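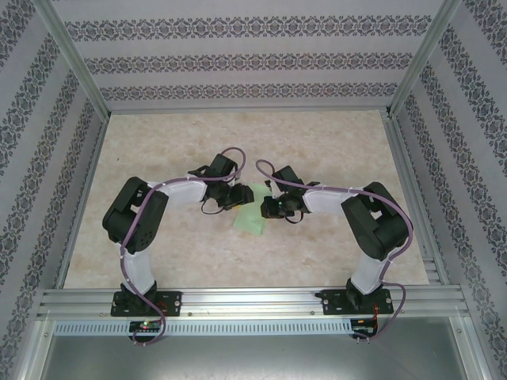 week whatever of the towel project. long thread, mute me now if you're not into laundry

for new people: final year group project, the brief from the department was "do something useful in the home with two arms". other groups picked pouring, stacking, one lot are doing a chess thing. we picked folding a cloth. we thought it was the easy one

rig first as I keep getting asked. two small arms next to each other on one aluminium rail, both reaching into the middle. white links, black joints, a little board under each arm. purple cables up the arms held on with cable ties. rest is the lab's old test cell, been here since before any of us

yes the wallpaper is damask. yes the floor is marbled. it looks like my nan's hall and I've grown quite fond of it

cloth is light green. colour matters more than you'd think. we started in October with a cream one and the vision code just lost it against the floor. gone. spent 2 weeks "improving the segmentation" before someone said what if we bought a different cloth

so we bought a different cloth. worked that afternoon. those 2 weeks are still in the logbook under "algorithm development" lol

ok what we've got running. stage one, cloth starts crumpled, the arms have to find an edge. stage two, find a corner off that edge. stage three, both arms hold a corner each and pull it flat. stage four is the fold

stage four is by far the easiest. a fold is just moving two hands. everything horrible is in stage one

a crumpled cloth has edges everywhere and most of them are lies. a crease looks like an edge. a shadow looks like an edge. gripper goes down all confident, pinches the middle of the cloth, lifts up a sort of sad tent

we call that a tent in the log. current log is mostly tents

numbers. last set was 300 attempts at stage one from a random crumple. 100 of them got a real edge first go. so one in three. if you let it drop the cloth and retry it's a lot better but our marker wants first go figures so first go it is

how we do the random crumple – pick it up in the middle, hold it up, let go. same every time, written on the wall. before we wrote it down everyone had their own crumple and one of us was basically laying it out flat. results that morning were amazing

the training side. we drive the arms by hand from a second pair of arms (leaders), record it all, then train on the recordings. a good take is 30 seconds. a bad take is however long it takes you to give up. you get weirdly good at it, then you go home and can't fold a real towel normally

things that went wrong this term, no order:

– both arms going for the same corner. they met in the middle. loud

– we now have a rule in the code that the left one moves first if they both want the same bit. very british. after you. no after you

– cable on the right arm got snagged on the gripper above a certain angle. retied it with more slack, fine since. if you're building one of these leave MORE cable than you think and then a bit more again

– finger tips. hard plastic just slides. tried tape, tried rubber bands, tried a bit of a bike inner tube. inner tube won. looks terrible

– calibration drifts if anyone leans on the bench. everyone leans on the bench

code is called Ploreo. no it doesn't stand for anything, we needed a repo name before midnight and it wasn't taken. the report has a fake acronym in it and I'm not telling you what it is

bench time is the actual problem now. we share the cell with the Reldale college lot who come over for their robotics club, and they need it set up for blocks. so every session is 20 mins of putting things back how we had them. I've suggested tape marks on the floor for the arm rest positions. they suggested we stop moving their blocks. fair

they're really good btw. their block sorter is better documented than anything we've done. they've got a laminated sheet

next: trying the method from the Räsänen notes, the ones that go round our course every year as a dodgy scan. idea is you don't look for an edge at all. lift from anywhere, let it hang, and gravity gives you a corner at the lowest point. other arm grabs that

sounds obvious written down. we'd skipped it as we thought our arms were too short to hang the cloth clear of the floor. measured it this week. they're too short. BUT if you cut the cloth smaller

so I've asked if we can cut the cloth smaller. waiting to hear. it's a £3 cloth and there is now an email chain

demo day is the Drovetti prize thing, all the groups in one room, the judges walk round. we get one live run and then a poster. plan is live run does stage three and four from a flat start, and video for the rest. bit of a cop out but I've seen too many tents

poster isn't started. well the title is done

if anyone has done cloth with cheap arms and got past half on first grasp pls message me, I will read anything. also if you know a glue that sticks inner tube to printed plastic and lets you get it off again

right going back in, got the bench till they chuck us out

19 Feb 2020

Comments

try contact adhesive, peels off with a bit of heat from a hairdryer. go gentle or you'll warp the finger

"most of them are lies" is going on our lab door

did cloth two years ago, we gave up and did a sock. no regrets

Do you film from the top or the side? We had loads of trouble with shadows until we moved the lamp.

reldale club here, the sheet is laminated becuase of the tea incident. please put the blocks back in the BLUE tub

how small are you cutting it? a flannel size one hung fine on ours but then the fold was fiddly

following for the tents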